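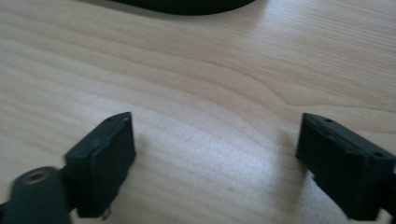 *Page last changed 24 August 2022*

I've had a pale wooden table for years now and I still get asked how I keep the top looking decent, so I've put it all on one page (mostly so I can stop typing it out in messages!).

Day to day I use a well-wrung cotton cloth and nothing else. Wipe along the grain, even where it bends and goes off in an arch, and then go over it with a dry tea towel. Spray polish is the thing I'd leave in the shop. I used it all through my first year and ended up with a cloudy film that took a whole weekend to shift.

## Sticky patches

Jam, squash, whatever the children had. Put one drop of washing-up liquid in 500 ml of warm water, dip a corner of the cloth, squeeze it nearly dry and rub gently. Rinse the cloth and go over it again, or you'll swap a sticky patch for a soapy one.

## White rings

Leave them overnight first, as plenty fade by themselves. If yours is still there, try a dab of plain mayonnaise for 3 hours and buff it off. My neighbour Kheri Rugemalira swears by toothpaste, but I find it too scratchy on a light finish – try it underneath the table before you go anywhere near the top.

## Oiling

Only for oiled wood, please, not varnished! I do mine every 4 months, so the next go is in September. Thin coat, wait twenty minutes, wipe off every bit you can. Lay the oily rags out flat outdoors to dry before binning them, they can catch fire if you leave them scrunched up.

## Sunlight

Pale wood changes colour by a window, so move your bowls and mats now and then. I left a fruit bowl in one spot all summer and got a lovely round ghost of it, which is still faintly there if you know where to look.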